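Home & Table – Small Spaces

The counter that has only what you use

When Marlene Peixoto moved to Warkby in April, she brought 2 suitcases and a box of plates. Her new kitchen had one long surface and very little else. She had cooked all her life in her mother's house, where every object had a drawer and every drawer was full, and at first she did not know where to put a cup.

"I put everything in the cupboard, and then I took everything out again," she tells me. "After one week I understood which things I was always taking out. Those I left on the counter."

This is also the advice of Ulla Peltonen, who plans small kitchens under the name Skuva and who has visited a great number of homes with the same difficulty. She asks her clients to cook for one week without putting anything away. It is not a pretty week, she admits. But at the end of it, the things used daily are easy to see, and the rest can go on a high shelf.

Peltonen likes storage that stands by itself and needs no screws. A mug tree is her first suggestion, as it takes a small square of space and uses the height above it. She hangs only the mugs that people really drink from – the guest mugs stay in the cupboard. The second is a wooden rack for plates. In many homes the rack is seen as a place for drying, and the plates travel from there to a shelf and back to the table. Peltonen lets them live in the rack. If the plates have different colors, so much better, because then the rack gives some cheer to the room.

Then there are the baskets. A low round one is good for vegetables that will be eaten soon. Corn, she says, should be cooked the same day if possible, and when it lies in front of you it is difficult to forget. For cloths and small packets she prefers a taller basket with a board on top, so that the top becomes one more little shelf.

Peixoto bought her plate rack from Kettunen, a shop near the harbor, and paid more than she had planned. The mug tree came from the second-hand table at Fleltia. She does not regret the rack. What she still has not solved is the toaster oven, which she uses every evening and which takes more room than she would like. Peltonen told her to keep it at the end of the counter and to be patient with it.
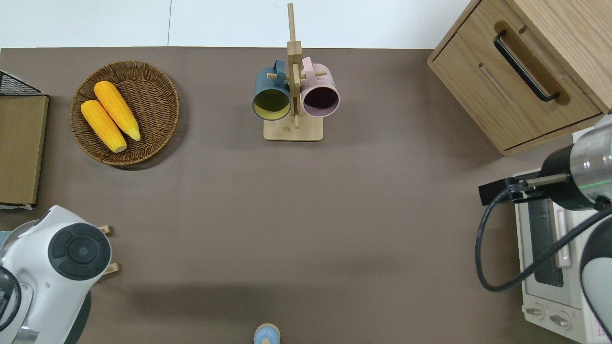
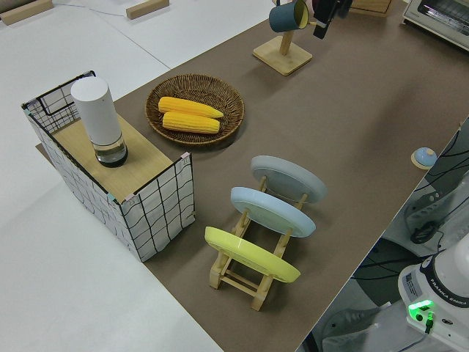

Corn in a round woven basket, with the mug tree and the white toaster oven on the same surface.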